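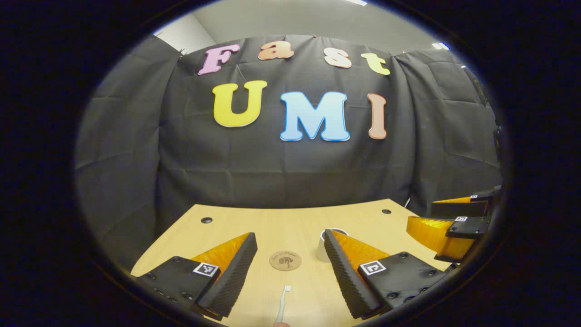 Fandcombe Home Textiles Fair, Saturday, October 21, 2023

I went to Fandcombe to buy curtains, or at least to learn enough to stop putting it off. The fair takes over the old exchange hall for one weekend every fall, and the website promised "over 50 exhibitors under one roof." I didn't count, but several of the tables were the same company with a different tablecloth, and one was selling fudge.

Admission was eight dollars, parking was another five, and the coat check wanted two more. By the time I had a program in my hand I was already looking for my money's worth.

The biggest stand belonged to Trevaskis, who make blackout lining and want you to know it. Their pitch is that the new three-layer fabric blocks all light, saves on heating and makes a bedroom quieter. The light part I can believe. They had a sample stretched over a lamp and nothing came through it that I could see. The quiet part was shown with a radio inside a box with a flap of lining over the opening. It did sound softer with the flap down. So would a radio in a box with a bath towel over it, and when I asked if they had tried that, I was handed a brochure. The brochure says "up to 40 percent" on the heating and has a small star next to the number. I never found where the star led.

Across the aisle, Vultora was showing motorized rods. You press a button and the curtains close, slowly, with a hum. I asked what happens in a power outage and was told there is a manual override, which means you pull them. The cheapest rod is $400 before installation. I have pulled my own curtains for years and am not tired yet.

I had more time for Hosurau, a small mill with plain linens and wool blends and no gadgets. The woman at the table let me handle everything and told me straight out which fabrics would fade in a south window. She also said most people buy panels that are too narrow, and that you want about double the width of the window if you expect any folds once they're closed. I have since measured mine. They are too narrow. Her prices were steep – $114 a panel for the mid-weight linen – but at least the price was on the tag and I didn't have to give an email address to hear it.

The talks were a mixed bag. "Color Stories for the Coming Year" was forty-five minutes of being told that brown is back. I don't remember it leaving. The one on hemming was much better, and packed, with people standing along the wall. The speaker's advice was to hang new panels for a week before you hem them, as heavier fabrics drop. I wish they had given her the main room and put the color stories next to the restrooms.

Lunch was a cheese sandwich, eleven dollars, no pickle.

Would I go again? Maybe on the Sunday, late, when I'm told the mills sell off their sample lengths. As a day out it's thin, and most of the "show prices" I checked when I got home were the regular prices. I did come away with three swatches from Hosurau, now taped up by the living room window. The gray one looks green after four o'clock.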